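Griltmont Upholstery Foam: Frequently Asked Questions

Ordering

Do you cut to any size?
Yes. We cut cushions, mattresses, bench pads and plain blocks from full sheets. The smallest piece we will cut is 5 cm on its shortest side. The longest is set by the sheet, so ring us if you need a piece longer than a single bed.

How do I measure for a seat cushion?
Measure the seat itself, not the old cushion. Old foam shrinks and spreads, and the cover stretches with it. Take the width at the front and again at the back, as many chairs narrow towards the back. Give us all measurements in centimetres, in the order width, depth, thickness.

Can I send a paper template?
Yes, and for curved window seats and boat bunks we prefer it. Use brown paper or lining paper, mark which side is the top, and write the thickness on it. Newspaper tears in the post. Put your order number on the template, or your name and telephone number if you have not ordered yet.

Do you add anything for the cover?
No. We cut to the size you give. If you want a plump cushion in a zipped cover, add 1 cm to the width and depth before you order.

Choosing a foam

What is the difference between Kivi and Nonov?
Kivi is our firm seating foam. It suits dining chairs, benches and any seat used every day. Nonov is softer and is meant for back cushions, headboards and occasional seats. Some people find Nonov comfortable to sit on at first, but it flattens sooner under daily use.

What about Storkeron?
Storkeron is an open-cell foam for outdoor cushions. Water drains through it. It costs more than the other two and there is no benefit in using it indoors.

Does colour tell me how firm a foam is?
No. Makers colour their foams to tell the grades apart in the warehouse, and each maker has its own system. A blue foam from one supplier may be firm and from another may be soft. Order by grade name.

How thick should a cushion be?
Most sofa seats are between 10 and 13 cm. Dining chairs are usually 5 cm. For a bench with a hard wooden base, go thicker if the height of the table allows it.

Can I try a sample?
We send up to 3 sample pieces free of charge. Ask for them by grade. They are offcuts, so sizes vary, and they are too small to judge a mattress by. For mattresses please come to the shop and lie on one.

Cutting and care at home

Can I trim the foam myself?
Yes. An electric carving knife gives the neatest cut. A long bread knife will do for thin pieces. Mark the line on both faces with a felt pen and let the blade do the work. Pressing down squashes the foam and leaves you with a slanted side.

Why are the edges of my block rough?
Small nicks and crumbs along a cut edge do not affect how the foam performs, and they do not show once the cover is on. A layer of polyester wrap will smooth them out if the cover is thin. If a piece is missing that is deep enough to feel through the cover, send us a photograph and we will look at it.
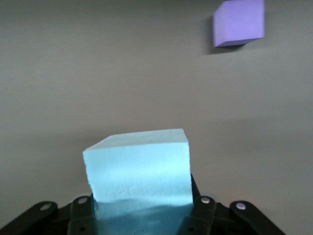 Can foam be washed?
Sponge it with cool water and a little washing-up liquid, then squeeze it and stand it on its edge somewhere airy. Do not put it in a washing machine or tumble dryer. Thick pieces can take several days to dry in the middle.

What glue should I use?
Use a spray adhesive sold for upholstery. Coat both faces, wait until they are tacky and press them together. Work with the windows open and follow the directions on the can.

Delivery and returns

How long will my order take?
Straight cuts leave us within 3 working days. Templates take 5. We are slower in September, when the boat owners send their bunks in.

My foam arrived rolled up. Is that all right?
Yes. Unwrap it when it arrives and leave it flat overnight. Do not put the cover on until it has come back to full size.

Can I return a cut piece?
Only if we have cut it wrongly or it is faulty. Samples do not need to be returned.

Who do I speak to?
Dalia Mägi deals with orders and deliveries. For templates and boat work ask for Mieczysław Ziółkowski, who is in the cutting room until 4 pm. The shop extension is 2386.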